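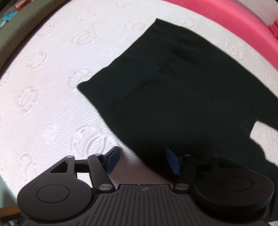 Jultach asked under the last version whether the hand check is necessary when the tool has no motor. My answer is yes. The fingers close by the person's own force, but the joints can still catch skin, and a tired person presses harder than a fresh one.

Checklist for hand-held grippers, soft goods on a bed
Used at the Stavel site. Fill in before the first fold and again after every break.

1. Pivot screws
All screws in the linkages are flush and do not turn with a fingernail.
Comment: If one screw turns, the tool goes out of use until it is tightened and checked by a second person. Please do not continue "only to finish the pile".

2. Finger pads
Pads sit straight, no loose corner, no glue coming out at the side.
Comment: A loose corner pulls threads from knitwear. Write the pad change in the log with the tool number.

3. Pinch points
Fingers of the operator stay behind the joints while the jaws move. No rings, no long sleeves.
Comment: In Evar we had a small cut from this. Since August the rule for sleeves is for visitors too.

4. Mattress and surroundings
Bed does not move when you lean on it. Floor free on both sides. No pins, hangers or hard buttons on the cover.
Comment: Blankets and pillows may stay on the bed if they are outside the working area.

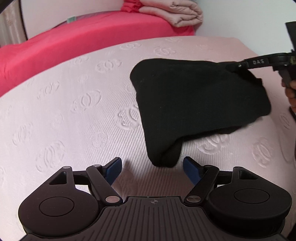 5. Two tools on one piece of cloth
Agree before the start which tool holds and which tool approaches. The holding tool stays still until the other one has closed.
Comment: This point is the one most often left blank. When both tools move at the same time, the jaws can hit each other, and the bare hand is near. Say "closed" aloud, also when you work alone with two tools. It feels strange only in the beginning.

6. Working time
Stop after 30 minutes and put the tools down completely.
Comment: Pramanik wanted 33 minutes so that a full set can be finished. I did not accept this. The limit is for the wrist, and the set can wait.

7. End of session
Jaws open, tools on the tray, cables not hanging over the bed edge. Service after 300 sessions or at the first strange noise.
Comment: Do not use oil on the joints without asking, it goes into the fabric and the stain stays.

Result: passed / passed with remark / not passed
Remarks: please write in full sentences, a tick does not tell the next shift what you found.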